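Perception and Planning catch-up, Pateris project
July 1, 2026, back room at Flomasley

I'm on minutes again, so you get my version. Sorry in advance about the spelling of anything to do with quaternions.

We started with the planner. The new release of Prumusora is on both benches now and it's much happier near the table edge. It used to back off and replan whenever the wrist got low, and you'd sit there watching it dither. I ran the old logs through it and planning time came down to 280 milliseconds for the usual approach, which got a small cheer (from me, mostly). The joint limit warnings are still far too chatty. Agreed to drop them to debug level and leave the real faults alone.

Next, labels. We have 534 drawer clips through the checker and 9 came back with the open and close tags swapped. I'd like the tool to catch that itself by comparing the first and last depth readings, and I said so at some length. Agreed, and I've ended up owning it. Fair enough!

Then the long one: see-through plastic. Depth goes to mush on anything tinted, and the segmenter likes to grab the table colour showing through the walls and call it table. Two ideas went around. One was to forget the walls and lock onto the knob, then work out the pull direction from there. The other was to fit a box model to the dark edges. Barbu, our edge fitter, already does half of the second one, but it's slow, and it gets muddled where two walls overlap. We're trying the knob first.

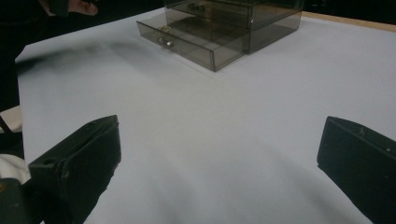 Minutes and photo by the perception desk, Flomasley

The smoky drawer unit is a fair test for this. The little metal knob on the lower drawer has a nice bright highlight, and the one above sits further back, so the detector needs to pick the right one and stick with it. There was a bit of back and forth about shadows on the white surface too. I'm for adding them to the training set as they come, and the room went along with that.

Actions
- Quiet the joint limit warnings in Prumusora
- Swapped tag check in the labelling tool (me)
- Knob detector on 4 tinted units, with Barbu left running alongside to compare

Calibration got bumped to next time, as we'd run out of both time and coffee.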